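Section 6. Setting up a Maurya table after delivery

Read this section before you cut the straps. The Maurya ships with a card that promises a level table "right out of the box." We have put together enough of them at Golumholm to doubt that, so plan on leveling yours.

1. Lay the top face down on a blanket. Cardboard is often suggested, but grit hides in it and will mark the finish.

2. Fit the legs and turn each bolt by hand until it stops. Do not tighten any of them yet.

3. Stand the table up with a second person. Lift by the top, never by the legs.

4. Put a level along the long side, then across. Ignore the bubble built into the Drundura leg kit. Ours disagreed with itself when turned end for end.

5. Adjust the feet, then tighten the bolts a quarter turn at a time, working corner to corner.

6. Check the level again after 40 minutes with the normal load on top. It will probably have moved.

Note: The Dirnudari surface spray sold with the table claims to seal out stains. We found no difference between treated and plain tops after a September of daily use. Mild soap and a soft cloth did the same job.

Caution: Do not power-drive the bolts. The inserts strip easily, and a stripped insert is not covered.

Caution: The 625 pound load rating assumes weight spread evenly over the whole top. The sales sheet leaves that out. Keep heavy items near the legs.

If the table still rocks, loosen all the bolts and go back to step 4. Folded paper under a foot works for a day or two. 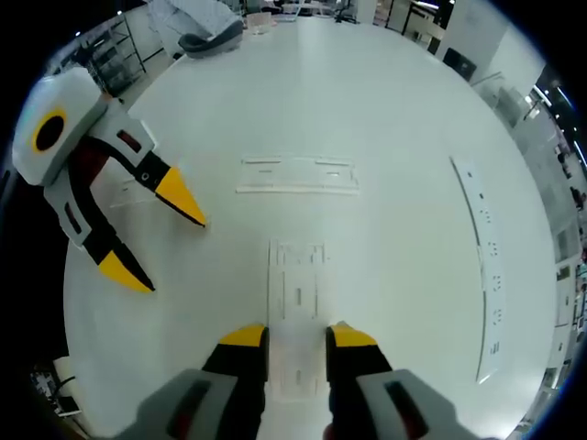

Fig. 3. White table surface from above, with grippers.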